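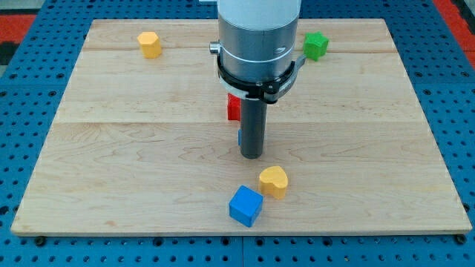
05/12/2021. Finish test on the maple, batch for the Romstead order. Switched to the Wukwood oil, first coat wiped on thin, left 20 min, buffed off with an old T-shirt. Pale maple like this shows every swirl in the grain, so any blotching will jump out, esp. next to the seams between planks. Watch the seam across the middle. Second coat tomorow if the first one isn't tacky.

Sanding: stopped at 190 on the Anmont disks (odd grit, all they had), then 200 by hand. Might be too fine for the oil to bite. Sebastião says stop sooner and raise the grain with a damp rag first. Try that on 2 offcuts before touching the rest.

Mok glue - used up the open bottle, new one is on the shelf by the sink, lid sticks. Do not leave it near the window again.

Weight of oil can before first coat 487 g. Forgot to weigh after, do it in the morning before anyone opens it.

To do: more rags, pencil the grit on the back of each offcut, ask Romstead if they want the edges eased or left sqaure.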